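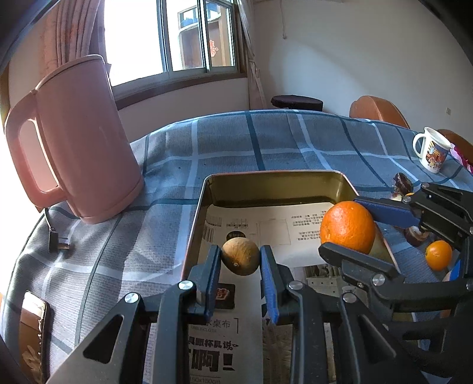

Senness launches fruit tray mornings in Kernisham

I'm Sidra Siddiqui, and I'm very happy to tell you that Senness is starting its fruit tray mornings at Tedthorpe Hall in Kernisham this June!

It's a simple idea, and I pinched it from my own kitchen table. Most of us have a tray or bowl where fruit goes to be forgotten (mine once hid a lemon that had gone brown and hard as a nut). So come along at 10.30, bring whatever is rolling about at home, and we'll go through it together over a pot of tea. Checked tablecloth, kettle on, sunny window if we're lucky.
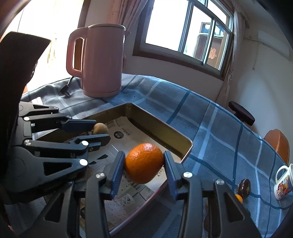 A bright orange, glossy and a little lopsided, over the tray's printed floor.

My friend Xinyi Han will be showing us how to line a tray with leftover packaging paper, so you can just lift it out and change it when it gets sticky. She's done hers that way for years and I'm a complete convert.

"I used to shove everything in together and hope," Xinyi told me. "Now I have a look each morning while the kettle boils, and the old ones come out."

There are 20 places at each session and tickets are £8, with tea and a printed storage sheet to take home. Szymon Kaczmarczyk is looking after bookings, so ring the Senness office and ask for him, or pop in and leave your name at the desk. Bring your own tray if you have one!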